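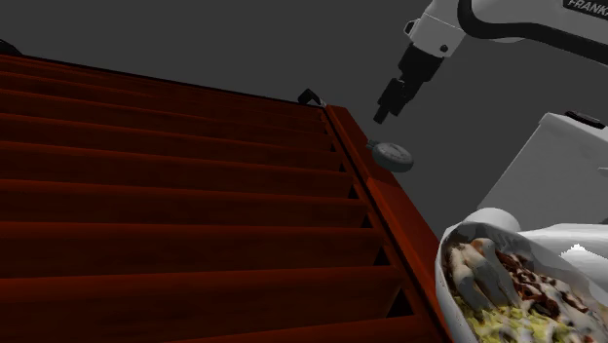

Re: [oldhouse] Painting shutters in place, or take them down?

Tiago Fonseca wrote:
> Hi all, we bought the place on Kirness last fall and I'm finally
> getting to the outside. The shutters are wood, louvered, and the
> paint on them is peeling in sheets on the south side. My neighbor
> says just spray them where they hang. My father-in-law says take
> every one of them down and strip them to bare wood. I have a small
> sprayer, a heat gun I'm a little scared of, and most of May.
> Who's right? Also, what do people use for the color? I'd love a
> dark red but I've been told it fades to pink in two summers.
> Tiago

Hi Tiago, and welcome to the list!

Your father-in-law is mostly right, I'm sorry to say. I've done this twice now on our house, once the lazy way and once the long way, and the lazy way lasted three winters before I was out there with a scraper again, muttering. The trouble with spraying them where they hang is the back. You can't get at it, so it stays bare or half bare, and the damp gets in from behind and pushes your nice new paint right off the front. The same goes for the top edge, which is where all the rain sits. If you only do one thing properly, do the top edge.

I don't think you need to go to bare wood everywhere, though. South side, probably yes, if it's coming off in sheets. On our north side the old paint was stuck on so hard I just sanded the shine off and went right over it, and it still looks fine.

Before anything else, please test the old paint. You didn't say how old the house is, but if it's anything like the other ones out your way there's a good chance of lead in the bottom layers, and then the heat gun and the dry sanding are both out. Ours tested positive and I ended up doing the whole thing with a gel stripper and wet scraping, on plastic sheeting, in a suit that made me look like I was cleaning up after a spill at a chemical plant. My kids thought it was hilarious. It was 79 degrees and I didn't.

OK, taking them down. Number them! I can't say this loudly enough. Every shutter looks the same until you try to hang it on somebody else's hinges. I wrote a number on masking tape the first time, and of course the tape came off in the stripper, so the second time I stamped a little number into the bottom edge with a nail set and put the same number under the sill. Put the screws in a jar with the number on the lid. You'll feel silly doing it and then in three weeks you'll be very pleased with yourself.

Do you know if your louvers move? If there's a tilt rod, be really gentle, the little staples rust through and pull out. If they're fixed, the thing to look at is where each slat goes into the side piece. That's where the water gets in and where the rot starts, and it's also where old paint collects in a lump you can't reach with any tool sold in a store. I use a paint scraper I ground down to a point, plus an old toothbrush, plus a lot of radio. My husband times me. I got down to 70 minutes a shutter for the stripping by the end, from a truly embarrassing start (142 minutes for the first one, and I had to go back and redo the bottom half).

If you find soft spots, poke them with an awl. Shallow ones take epoxy filler just fine. If a whole slat is punky, it's better to cut a new one, and that isn't as bad as it sounds. Torres, the millwork place out past the grain elevator, will run you a length to match if you bring them a good piece of the old one. They did 6 slats for me while I waited and charged me less than I'd spent on lunch. Ask for cedar. And have them do a couple extra, you'll split one.

Primer: oil, slow drying, and on every surface including the ends of anything you cut. I know the water-based ones have gotten better and somebody here is going to write in and tell me so (hi, Pukero Street people, I read your emails, I do). On bare old wood I still like the way the oil one soaks in. Give it longer than the can says if it's been humid.

Now the sprayer. This is where I side with your neighbor! Spray them, absolutely, just do it lying down on sawhorses or hung from a line in the garage. Brushing louvers is miserable. You get a drip at the end of every slat, you fix it, and it drips again out the other side. With a sprayer go from the bottom looking up into the slats first, then flip it around and come down from the top, and then one light pass straight on. Thin coats. If you can see it looking wet and fat anywhere, you've put on too much, and it'll glue the louvers together if yours are the moving kind. I keep a dry one-inch brush in my back pocket for the runs.

About the red. Whoever told you pink wasn't making it up, the cheap reds do go that way, and fast on a south wall. What you want is one of the old earthy barn reds, the ones that lean brown or maroon. They get a little duller over the years, but they stay red. Have them tint it in a deep base and don't let them talk you into a light base with extra colorant squirted in. Tinted primer helps a lot too, you'll save yourself a coat. I went with a satin finish. Gloss looked great on the sample board and then showed every lump on the real thing.

I'd also paint one shutter completely, hang it, and live with it for a week before you do the rest. We were all set on a green we loved in the store and it looked like a dentist's office against our brick.

Last bit, the hardware. Ours had been painted over so many times that I didn't know the hinges had a pattern on them. I put them in an old slow cooker with water and a bit of dish soap overnight, and the paint slid off in one rubbery piece. Don't use a slow cooker you ever want to eat out of again. Dry them right away, then primer for metal, then black.

If you'd like to borrow my spray rack, it's two long closet poles and some chain, you're welcome to it. I'm over on Diduren, the house with the porch that's been half finished since forever. Evenings after six are best. And do post the lead test result when you have it, there are a couple of folks on here with houses from the same builder who'd like to know.

Good luck, and wear the goggles when you're using that stripper!

Marcy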